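Kapitel 4: Ersatzstrombetrieb einrichten und prüfen
Batteriespeicher Tevau mit Wechselrichter Urnico, Betriebshandbuch für die Anlage Mughal
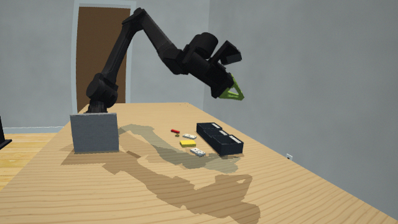
4.1 Bevor Sie anfangen

Dieses Kapitel ergänzt die Montageanleitung des Herstellers und ersetzt sie nicht. Es entstand, nachdem wir den Ersatzstrombetrieb streng nach Herstellerunterlagen eingerichtet hatten und beim ersten Test die halbe Anlage dunkel blieb. Wo wir vom Original abweichen, steht es dabei.

Arbeiten am Zählerschrank, an der Umschalteinrichtung und an den Batterieklemmen darf nur eine Elektrofachkraft ausführen. Die Schritte ab 4.4 kann auch die eingewiesene Betriebsführung erledigen.

Auf dem Datenblatt steht »unterbrechungsfreie Versorgung«. Darunter sollte sich niemand eine USV vorstellen. Zwischen Netzausfall und Inselbetrieb liegt bei uns eine Lücke, in der Steuerungen ohne eigene Pufferung neu starten. Wer Geräte betreibt, die das nicht vertragen, braucht davor weiterhin eine eigene Pufferung, egal was der Vertrieb dazu sagt.

Bereitlegen:
Anlagenschema in der Fassung, die im Schaltschrank hängt (mit der digitalen Ablage vergleichen)
Passwort der Fachkraftebene im Urnico
Zugang zur Überwachungssoftware Dulto, Rolle »Betreiber« oder höher
Zweipoliger Spannungsprüfer und Drehfeldmessgerät
Formblatt E für das Prüfprotokoll, ausgedruckt

4.2 Verbraucher auswählen

1. Listen Sie alle Stromkreise auf, die bei Netzausfall weiterlaufen sollen. Nehmen Sie dafür die Beschriftung im Verteiler nur als Ausgangspunkt und schalten Sie jeden Kreis einmal einzeln ab. In der Anlage Mughal waren zwei Kreise vertauscht beschriftet, vermutlich seit dem Umbau.

2. Tragen Sie neben der Nennleistung auch den Anlaufstrom ein. Das Auslegungswerkzeug von Urnico fragt nur die Nennleistung ab und zeigt danach einen grünen Haken. Der Haken besagt, dass die Summe der eingegebenen Zahlen kleiner ist als eine andere Zahl. Über Pumpen und Kompressoren sagt er nichts.

3. Verteilen Sie die einphasigen Verbraucher möglichst gleichmäßig auf die drei Außenleiter. Im Inselbetrieb schaltet der Wechselrichter ab, sobald ein einzelner Leiter überlastet ist, auch wenn auf den beiden anderen reichlich Leistung frei wäre.

4. Streichen Sie alles, was verzichtbar ist. Warmwasserbereiter, Ladepunkte und elektrische Heizregister gehören nicht auf die Ersatzstromschiene.

Hinweis: Die im Prospekt genannte Überbrückungsdauer gilt für eine volle Batterie bei Raumtemperatur und mit einer Last, die wir in keinem unserer Lastgänge wiedergefunden haben. Rechnen Sie mit Ihren eigenen Werten aus dem November, wenn der Speicher abends selten voll ist.

4.3 Umschalteinrichtung anschließen (nur Elektrofachkraft)

VORSICHT: Das Öffnen des Hauptschalters macht die Anlage nicht spannungsfrei. Batterie und Solarmodule speisen weiter. Alle Quellen einzeln abschalten, gegen Wiedereinschalten sichern, Spannungsfreiheit allpolig feststellen.

1. Urnico über das Menü »Stillsetzen« herunterfahren und warten, bis die Anzeige erlischt. Das Handbuch des Herstellers gibt eine Wartezeit an. Verlassen Sie sich auf den Spannungsprüfer.

2. Batterietrennschalter am untersten Tevau-Modul auf AUS stellen und mit Schloss sichern. Jeder Strang besteht bei uns aus 16 Zellblöcken, und jeder Strang hat einen eigenen Trennschalter. Der Schalter des zweiten Strangs sitzt hinter der seitlichen Abdeckung und fehlt in der Zeichnung des Herstellers.

3. DC-Freischalter der Solarseite öffnen.

4. Umschalteinrichtung nach Anlagenschema verdrahten. Die Klemmenbezeichnungen am Gerät und in der mitgelieferten Anleitung stimmen in der ersten Auflage nicht überein. Maßgeblich ist der Aufdruck am Gerät.

5. Erdung im Inselbetrieb prüfen. Die Umschalteinrichtung muss bei Netztrennung die Verbindung zwischen Neutralleiter und Schutzleiter herstellen. Ohne diese Verbindung lösen die Fehlerstromschutzschalter im Inselbetrieb unter Umständen nicht aus, und im Alltag fällt das niemandem auf.

6. Drehfeld an der Ersatzstromschiene messen und mit dem Drehfeld am Netzanschluss vergleichen. Beide müssen rechts drehen.

7. Kommunikationsleitung zwischen Umschalteinrichtung und Urnico stecken. Der Abschlusswiderstand gehört an das letzte Gerät der Leitung. Laut Hersteller erkennt das System das letzte Gerät selbst. Bei uns hat es das nicht getan.

8. Abdeckungen montieren, erst dann die Quellen in umgekehrter Reihenfolge wieder zuschalten.

4.4 Parameter im Wechselrichter setzen

1. Fachkraftebene öffnen, Menü »Ersatzstrom« wählen.

2. Betriebsart auf »Automatisch mit Rückkehr« stellen. Die Werkseinstellung heißt »Komfort«. Was sie im Einzelnen tut, konnte uns auch die Hotline nicht schlüssig erklären.

3. Reserve festlegen. Vorgegeben sind 13 Prozent. Dieser Anteil bleibt im Normalbetrieb in der Batterie und steht erst bei Netzausfall zur Verfügung. Ob das reicht, hängt von Ihrer Lastliste aus 4.2 ab. Uns war es zu wenig. Ein höherer Wert kostet Eigenverbrauch im Alltag, und diese Abwägung kann Ihnen kein Assistent im Menü abnehmen.

4. Parameter »Schwarzstart« auf EIN. Ohne ihn bleibt die Anlage nach einer vollständigen Entladung aus, auch wenn am nächsten Morgen die Sonne auf die Module scheint. Warum das ab Werk deaktiviert ist, steht nirgends.

5. Parameter 104 (»Frequenzanhebung bei voller Batterie«) kontrollieren. Im Inselbetrieb hebt der Urnico die Frequenz an, damit die Solarwechselrichter ihre Leistung senken. Ältere Fremdgeräte reagieren darauf gar nicht oder mit Abschaltung. Ist ein solches Gerät auf der Ersatzstromschiene, muss es dort weg.

6. Einstellungen speichern und das Menü verlassen. Danach das Menü noch einmal öffnen und jeden Wert nachlesen. Die Meldung »Erfolgreich gespeichert« erscheint auch dann, wenn die Verbindung während des Schreibens unterbrochen war.

Hinweis: Nach jeder Aktualisierung der Gerätesoftware sind die Schritte 2 bis 5 zu wiederholen. Der Hersteller sichert zu, dass Einstellungen erhalten bleiben. Die Reserve stand bei uns nach der letzten Aktualisierung trotzdem wieder auf dem Werkswert.

4.5 Anbindung an Dulto

1. In Dulto unter »Anlagen« die Seriennummer des Urnico eintragen. Die Nummer vom Typenschild abschreiben. Der Aufkleber auf dem Karton kann zu einem anderen Gerät gehören.

2. Abfrageintervall auf den kleinsten angebotenen Wert stellen.

3. Meldungen für »Netz fehlt«, »Inselbetrieb aktiv« und »Reserve unterschritten« einschalten und mindestens zwei Empfänger hinterlegen.

4. Prüfen, ob Router und Netzwerkverteiler an der Ersatzstromschiene hängen. Andernfalls meldet Dulto beim Netzausfall gar nichts, und die Kachel der Anlage bleibt grün, bis jemand den Zeitstempel liest.

5. Die Anlage 48 Stunden laufen lassen und anschließend die Energiesummen aus Dulto mit dem geeichten Zähler vergleichen. Kleine Abweichungen sind normal. Bei größeren sitzt meist ein Stromwandler verkehrt herum oder auf dem falschen Leiter.

Die Funktion »Vorausschauende Reserve« lassen wir ausgeschaltet. Sie soll bei Unwetterwarnungen den Speicher vorab laden. In unserem Versuchszeitraum hat sie häufig ohne Anlass aus dem Netz geladen und vor dem einzigen echten Ausfall nicht reagiert. Ein Ausfall ist keine Statistik, aber für das Einschalten spricht er auch nicht.

4.6 Funktionsprüfung

Eine Prüfung über die Taste »Test« im Menü genügt nicht. Sie prüft das Relais der Umschalteinrichtung und belastet die Batterie nicht.

VORSICHT: Vor der Prüfung alle Personen informieren, die mit angeschlossenen Maschinen arbeiten. Maschinen können beim Zuschalten selbsttätig anlaufen, wenn der Wiederanlaufschutz fehlt.

1. Ladezustand ablesen und in Formblatt E eintragen. Unterhalb der halben Kapazität die Prüfung verschieben.

2. Alle für den Ersatzstrombetrieb vorgesehenen Verbraucher einschalten, auch die, die sonst zu dieser Tageszeit ruhen.

3. Netztrennschalter öffnen. Zeit bis zur Rückkehr der Spannung auf der Ersatzstromschiene messen und notieren.

4. Spannung und Frequenz auf allen drei Leitern messen. Die Anzeige im Urnico daneben notieren. Weichen beide voneinander ab, gilt das Messgerät.

5. Den größten Motor aus dem Stillstand starten. Schaltet der Wechselrichter ab, ist die Lastliste zu lang oder es fehlt ein Sanftanlauf.

6. Prüftaste eines Fehlerstromschutzschalters im Inselbetrieb drücken. Die Prüftaste ersetzt die Messung von Auslösezeit und Schutzleiter nicht. Diese führt die Elektrofachkraft bei der Erstprüfung durch.

7. Inselbetrieb mindestens eine Stunde halten. Kurze Prüfungen besteht fast jede Anlage. Bei uns kam die Temperaturabschaltung eines Tevau-Moduls erst, als alle schon beim Einräumen waren.

8. Netztrennschalter schließen und die Rückschaltung abwarten. Der Urnico beobachtet das Netz eine Weile, bevor er umschaltet. In dieser Zeit nichts von Hand betätigen.

9. Meldungen in Dulto auf Vollständigkeit und richtige Uhrzeit prüfen.

4.7 Wenn es nicht funktioniert

Anlage bleibt nach Netztrennung dunkel: Kommunikationsleitung und Abschlusswiderstand prüfen, danach die Betriebsart. Der Hersteller empfiehlt zuerst das Rücksetzen auf Werkseinstellungen. Davon raten wir ab, solange die eigenen Werte nicht notiert sind.

Inselbetrieb bricht nach kurzer Zeit ab: Schieflast messen. Der Fehlertext »Batterie prüfen« erschien bei uns auch bei reiner Überlast.

Anlage pendelt zwischen Netz und Insel: Netzspannung über mehrere Stunden aufzeichnen. Schutzgrenzwerte für den Netzanschluss nie eigenmächtig aufweiten, auch nicht auf telefonischen Rat hin.

Ladezustand springt: Batterie einmal vollständig laden und den Ladezustand danach erneut beobachten. Bleibt es dabei, Zellspannungen auslesen und mit dem Protokoll der Inbetriebnahme vergleichen.

4.8 Wiederkehrende Prüfung

Die Prüfung nach 4.6 zweimal im Jahr wiederholen, davon einmal im November. In der Anlage Mughal findet sie an einem Tuesday-Termin nach Schichtende statt.

Ausgefüllte Formblätter im Schaltschrank ablegen, Kopie an Haoran Qian, Betriebsführung. Abweichungen von diesem Kapitel bitte handschriftlich am betreffenden Schritt vermerken und mit Kürzel versehen.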